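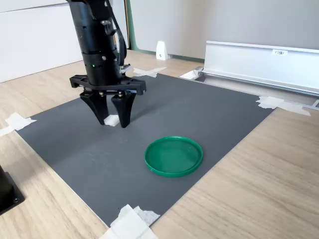 Panagiotis Radonjić wrote to us that his team finished first in the table, and then he had to play one more match to be called champion, and he still does not understand why. It is a good question. Many children ask it, and some parents also. So let us look at how a soccer season is built, and why the team at the top of the table is sometimes the champion and sometimes must still wait.

What is a league table?

A league is a group of teams that all play against each other. The table is the list which shows how they are doing. For a win, a team gets three points. For a draw, when both teams have the same number of goals, each team gets one point. For a loss there is nothing.

In the evening, when the matches are over, the points are added and the list is written again. The team with the most points goes to the first line.

Let us take a small league with four clubs: Kullus, Jillik, Hordiienko and Braratora. Kullus has 58 points. Jillik has 55. Only one match remains. If Jillik wins and Kullus loses, both clubs will have 58 points. Who is first then?

When two teams have the same points

Leagues have a rule for this, and it is called a tiebreaker. A very common one is goal difference. You take all the goals the team has scored, and you take away all the goals it has let in. If Kullus scored 40 goals and let in 25, its goal difference is 15. If Jillik scored 38 and let in 20, its goal difference is 18. Jillik would go above Kullus, even with fewer goals scored.

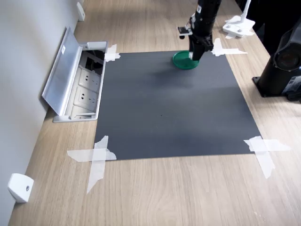 Goal difference is the reason why a team that is already losing 3-0 should continue to defend well. One more goal against it can cost a place in April, when everybody has forgotten that match. You can try this at home with two teams and some buttons. Put one button on a plate for each goal your team scores, and take one off for each goal it lets in. A shallow round dish with a raised rim, like the green one here, is good for it, so the buttons do not roll away. If you must take one off and the dish is already without buttons, your goal difference goes under zero, and you write it on paper with a minus sign.

Some leagues do not begin with goal difference. They look first at the matches between the two equal teams. This is called head-to-head. If Kullus beat Jillik two times, Kullus stays above. It is important to read the rules of your own league before the season, so that there is no crying later.

And what is a playoff?

In many countries the team on the first line after the last match is the champion, and the season is finished. In other countries the table only decides who may enter the playoffs. Playoffs are extra matches at the end. The loser goes home and the winner continues, until there are two teams left for the final.

This was the case for Panagiotis. His team won the table, but the table gave only a place in the final. He thinks it is not fair. Other people like it very much, because the last match is exciting and the second team still has a chance. I think both are a little right.

Why do some finals have two matches?

A final can be played in one match or in two. When there are two, each match is called a leg. The first leg is in the stadium of one team and the second leg is in the stadium of the other. Playing at home helps, because the players know the field and they sleep in their own beds. At a small club maybe 400 people come to watch, and if most of them shout for you, you run faster.

The goals of both legs are added together. This sum is called the aggregate. If Hordiienko wins the first leg 2-1 and Braratora wins the second 3-1, then Braratora has four goals and Hordiienko has three. Braratora is the champion, although each team won one match.

If the aggregate is equal, there is usually extra time, and after it penalty kicks.

Shares: 100
Comments: 3

Comments

Mila, 9: My brother said goal difference is when you divide the goals. I showed him this and now he is quiet.

Teacher from Room 4: We used the Kullus and Jillik example in class. Could you please also explain away goals?

Oskar: I still think the first team should get the cup. They played the whole year for it!

Related for young readers

What does a goalkeeper do when the ball is far away?
Offside, slowly and with patience
How a stadium with 1,000 seats gets ready for a match
Why do teams change sides after half time?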